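Korkgate Community Rooms – Users' Forum
Furniture and Fittings > Tables

Care of the light wooden tabletops: proposed guidance
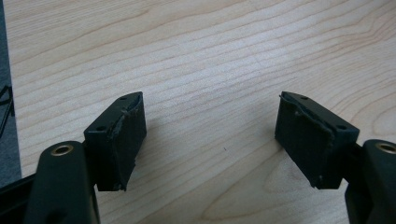
M_Azevedo
Posted December 20, 2018

Members are invited to comment on the draft guidance before it is put to the January meeting. It applies to every light-coloured wooden tabletop in the building, including those in the Josholm Room. The draft reads as follows.

1. Tables are to be wiped with a damp cloth at the end of each booking and dried at once.
2. No spray polish is to be used.
3. Tables are to be lifted by two persons and not dragged.
4. Tablecloths are to be used for all bookings involving food, paint or glue.

The cost of re-oiling the tops was £580 on the last occasion, and the management would prefer not to repeat it in the coming year.

Mafalda Azevedo
Bookings and Premises

korkgate_quilters
I write on behalf of the quilting group. We have no objection to points 1 to 3. Point 4 does not affect us directly, but we should be grateful if the wording could confirm that cutting mats are an acceptable substitute for a cloth. A cloth slips under a rotary cutter and we regard that as unsafe.

T.Sartori
I must register my disagreement with point 2. The tops were maintained with a wax spray for several years and were in good order throughout. The dull patches appeared after the change to oil. I would ask that the matter be looked at again before a rule is made of it.

Tiziana Sartori
Josholm Room key holder

M_Azevedo
Thank you both. Cutting mats will be added to point 4.

With regard to the spray, the joiner's written advice was that wax had built up on the surface and was preventing the oil from being absorbed evenly. A copy is held in the office and may be read on request.

T.Sartori
I have read the joiner's letter. It refers to two tables only – those by the serving hatch. I do not consider that it supports a rule for the whole building.

benchend108
May I ask whether felt pads could be supplied? Our group places heavy equipment on the tables and would gladly use them. A pack of 130 was offered to us at a reasonable price and we could share the surplus.

M_Azevedo
The offer is appreciated. Please leave the pads at the office, marked for the Josholm Room in the first instance.

Ms Sartori is correct as to the letter. Point 2 will be amended to read "No spray polish is to be used on oiled tables", and the oiled tables will be labelled underneath.

T.Sartori
That wording is acceptable to me, provided that the labels are in place before the rule takes effect. I maintain my view on the oil.

korkgate_quilters
We also support the amended wording. Could the damp cloths be kept in the room itself? At present they are in the locked cupboard and evening groups cannot reach them.

M_Azevedo
A hook and a basket of cloths will be provided beside the sink. Further comments should be posted in this thread.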